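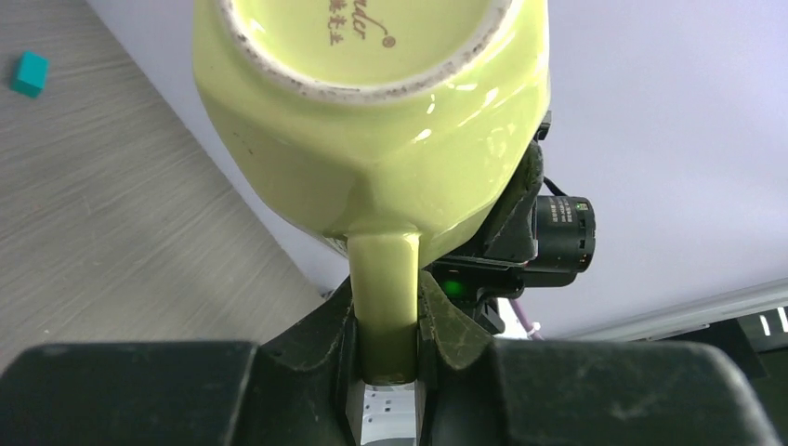 Beaulieu Staff Social Club

Keep the Odd Cups

Every April the question of the kitchen cupboard comes around again, and every April I find I have more to say about it than will fit in the two minutes we get at the end of the meeting. So I asked for a page here, and Kendra Chan was kind enough to give me one, possibly so that I would stop talking.

The proposal, for those who missed it, is that we clear out the cups that have piled up over the years and buy a matching set. White, stackable, all one size. I understand the appeal. I have opened that cupboard on a Monday morning before I was properly awake, and I know what it is to take hold of one handle and have three others come along for the ride.

Still, I'm against it, and I'd like to explain why at a bit more length than is strictly polite.

When I started at the Zullitz Street office, we had the matching set. There were 32 of them in a rack, and I could not tell you one thing about them now. You took a cup, you drank from it, you put it down on some windowsill and forgot it, and by Thursday the rack was bare and we were all drinking out of paper. People don't look after a thing they can't recognize. I left plenty of those cups on windowsills myself, and I was raised better than that.

Compare that with what we have now. I know the tall blue one is the one Kendra reaches for, and if I find it by the copier I carry it back to her, and we end up talking for 10 minutes about her mother's garden. I would never have heard about the garden otherwise (the beans did badly last year, but she has hopes). The cup from the Rirutum ferry has a chip in it and has been going since before my time, and new people always ask about it, so somebody gets to tell them about the trip when the bus wouldn't start. That's a good half hour of welcome out of one chipped cup.

I'll grant that the cupboard is a mess. I'd be glad to see a second shelf go in, and I'll bring my own drill. I'd also agree to a limit - say two cups per person - and to letting go of anything with a crack that runs below the rim. Those are sensible housekeeping matters and I won't fight anybody over them.

But I'd ask you to leave the rest alone. We spend a great deal of our day among desks and chairs that were ordered by the dozen, and it does a person good to pick up something at three in the afternoon that came from somewhere in particular. If the vote goes the other way, I'll be taking the ferry cup home with me, and you are all welcome to come by and visit it.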